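Relatório de Projeto - Isolamento térmico em vestuário acolchoado
Unidade curricular: Materiais Têxteis II
Orientador: Hendrik Mabuza
12 de maio de 2019

1. Enquadramento

O projeto compara a retenção de calor de dois enchimentos usados em casacos acolchoados: penugem de pato e fibra oca de poliéster. A fibra foi fornecida pela Deschamps. A penugem foi retirada de peças em fim de vida, recolhidas em março na loja de segunda mão Tudstead. A construção de referência é a de canais horizontais cosidos de lado a lado, a mais comum nas peças recolhidas. Cada costura aproxima o tecido exterior do forro e forma uma linha de menor espessura, por onde a perda de calor é maior.
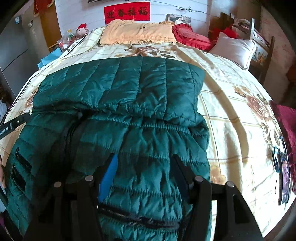
2. Materiais e método

Foram cosidos provetes quadrados com 400 mm de lado, com tecido exterior de poliamida e forro do mesmo material. A distância entre costuras foi fixada em 60 mm. O enchimento foi pesado canal a canal e distribuído à mão antes do fecho.

Cada provete foi colocado sobre uma placa aquecida a temperatura constante, dentro de uma caixa sem corrente de ar. Registou-se a potência necessária para manter a placa estável. As leituras dos primeiros minutos foram rejeitadas - a placa oscila até o provete atingir o equilíbrio. O registo foi feito com o programa Prostutix, que exporta os valores em texto simples. No total obtiveram-se 634 leituras válidas.

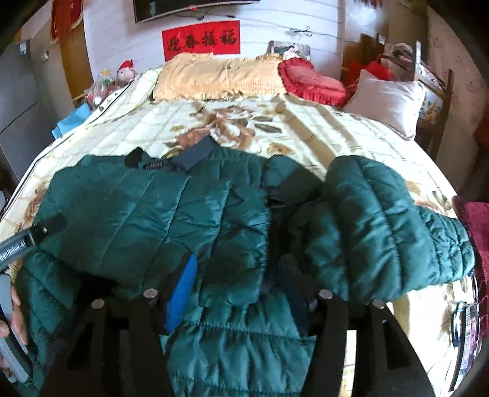

Porque é que a compressão reduz o isolamento?
O isolamento depende sobretudo do ar imobilizado entre as fibras. Ao comprimir o enchimento, a espessura diminui e as duas faces do tecido ficam mais próximas, o que aumenta a condução.

3. Resultados

A seco, a penugem exigiu menos potência do que a fibra para a mesma massa de enchimento. Depois de humedecidos os provetes, a ordem inverteu-se: a penugem aglomerou-se junto às costuras inferiores e deixou zonas vazias.
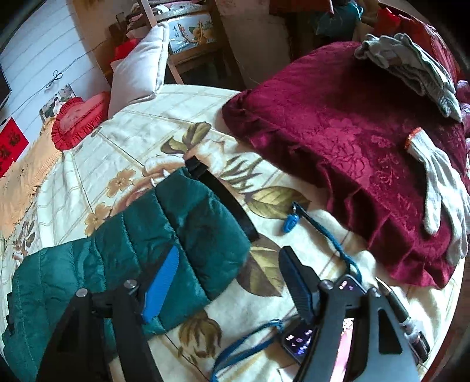 A fibra manteve a espessura em quase toda a área e secou mais depressa. A repetição do ensaio após 2 ciclos de lavagem não alterou esta ordem, mas aumentou a dispersão das leituras nos provetes de penugem. Um deles abriu numa costura lateral e foi excluído.

4. Limitações

A placa é plana e não reproduz a curvatura do corpo nem o movimento. Não foi medido o efeito do vento - a câmara da Prirnia só fica disponível no próximo semestre. A massa de penugem por canal variou mais do que o previsto, por dificuldade de enchimento manual.
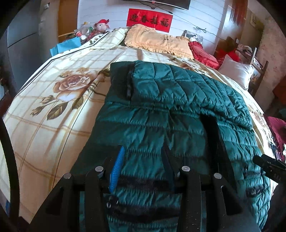
Figura 4 - Casaco acolchoado com canais horizontais cosidos.

5. Trabalho futuro

Prevê-se ensaiar canais desencontrados em duas camadas, de modo que as costuras de uma não coincidam com as da outra.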